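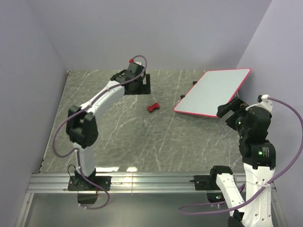

27 Nov 2024
By Comfort Dramani

Dear Embla,

The repair evenings at Estow have settled into a rhythm since I last wrote, and I want to start there, as it's the part of the grant you asked about most often over the summer. We now open the hall on two evenings a month, and people come with their lamps and coats and toasters and stay a good deal longer than the mending takes. The one thing I would still like to change is the tables. Our old ones are covered in cloth that snags and swallows every small screw, and I have been looking with some envy at a smooth grey tabletop with white marble veining, the sort of surface you could wipe down in a moment. It does throw the light back in bright white patches, so if we went for anything that glossy we would have to think about where the lamps go. Nhyira is getting prices for both shiny and matte, and I'll send them on when they come.

Now to the numbers, which I know you need for your own report. The grant paid out 900 in the first half of the year for tools and thread and the electrical tester, and all of that is spent and receipted. Of the second payment, 400 is left. I had hoped to have it all used by now, but the sewing machine we had our eye on in Dakow was sold before we could get over there, and I didn't want to rush into a worse one just to make the books look tidy. Bożena Marciniak has heard of another, an older model with metal gears, and she is going to try it out on denim before we commit to anything. If it's any good we will buy it in December and you will have the receipt before the year closes.

The mending classes have been the happy surprise of the autumn. We planned for a single group and ended up with 2, one for beginners and one for people who can already turn a hem and want to learn darning and invisible patching. Bożena teaches both, and she is patient in a way I could never be. One of the beginners came in with her late father's cardigan, out at both elbows, and went home wearing it. I know that doesn't fit in any box on the form, but I wanted you to have it anyway.

The electrical side has been slower. Nana Acheampong is still our only person qualified to test and sign off on anything with a plug, and when he was away for a stretch in October we had to send people home with their kettles unrepaired, which I hated doing. He has started training Nhyira Addo, who is careful and quick and already does most of the lamps under his eye. She should be able to work alone by spring – I won't promise a date, as he is strict about it and quite right too.

We also lost an evening to the heating. The boiler in the hall gave out, and it was too cold to ask anyone to sit and sew, so we put a note on the door and rang round everyone we had a number for. The repair wasn't charged to the grant.

You asked about partners. The hardware shop in Riis now keeps a box for us behind the counter with odd fuses, hinges and lengths of cord, and people have been generous with it. Larkalance has offered us a shelf in their storeroom for things waiting on parts. I said yes to that straight away, and Nhyira has made labels so that nothing sits there forever with no name on it.

For the next period I would like to ask your permission to move what is left in the publicity line over to supplies. Word of mouth has done nearly all the work, and we still have most of the posters from spring rolled up in the cupboard. What we do run short of is zippers, and good ones cost more than I ever imagined. It would also let us put together 5 small mending kits to lend out between sessions, which several of the beginners have asked for.

I'm sorry this has run on longer than the page you suggested. Do come and see us if you are passing in December – bring something broken, and there will be soup. The receipts are in the envelope, in date order except for the two for thread, which I found in my coat after I'd numbered the rest.

With warm wishes,
Comfort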